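Quick one tonight, I have beans to blanch.

So the well results came back. Took 20 days, and I'd asked Stiminlow for the full panel this time, not just the coliform thing the county makes you do when you buy. Nitrates fine. Arsenic fine. Atrazine - there, under the limit, but there. We don't spray anything. Never have. The corn across the road in Surkholm does though, and the ground slopes our way, so.

The panel was $340, which hurt. Evie Gosling two houses down paid for hers back in May and got the same hit, a bit higher. Her lab sheet has a note about retesting after the spring spraying, mine doesnt. Going to call and ask why.

Also ordered the carbon filter. The under-sink kind, not whole house. Whole house is silly money and the dogs drink out of the creek anyway.

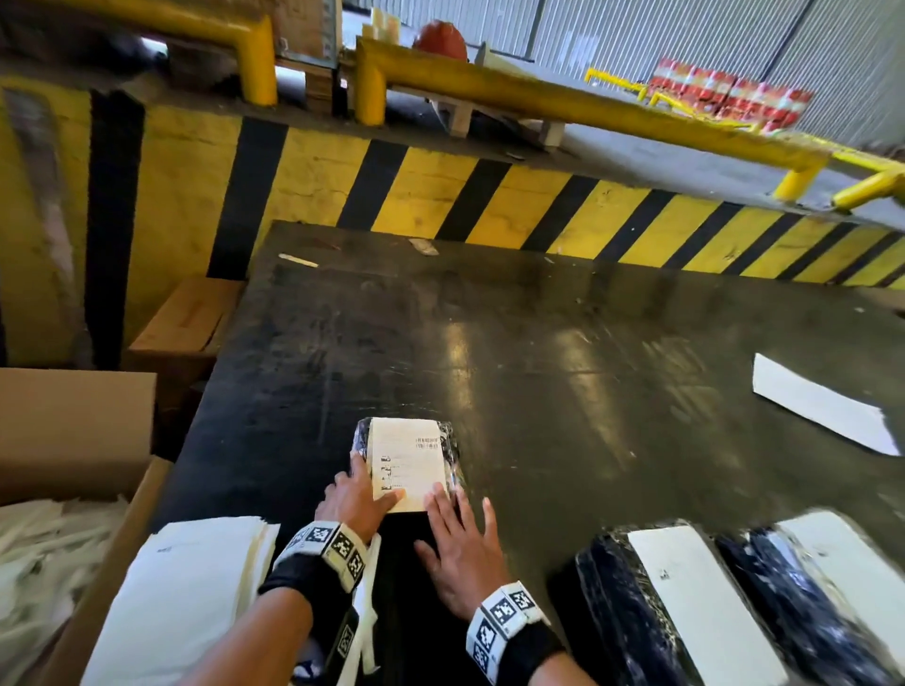
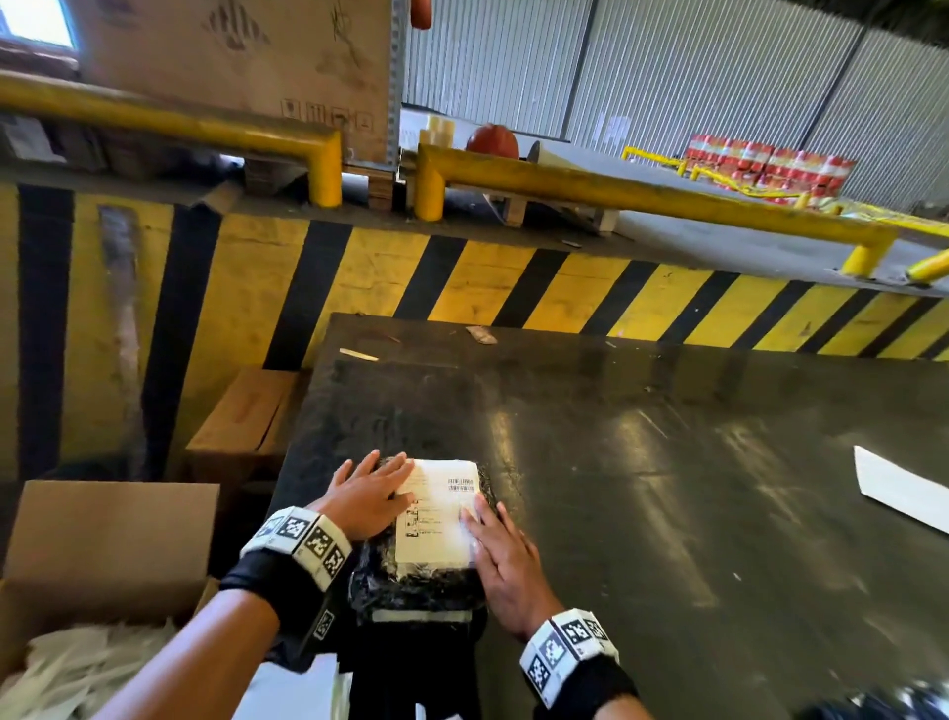 *Label side up, black plastic, both shots.*

Paavo Heinonen says one filter change a year is plenty. I don't believe him, he also says the Koivisto place has the best water in the township and they're right behind the co-op. Every six months for us I think. Will write the date on the housing in marker.

Things still to do:

- call the lab re: spring retest
- find out who to even ask about spray dates (extension office??)
- second sample from the barn tap
- stop filling the kids bottles from the hose

If you're on a well near a field, get the pesticide panel. The basic one dosen't look for any of this. More when the barn sample's back.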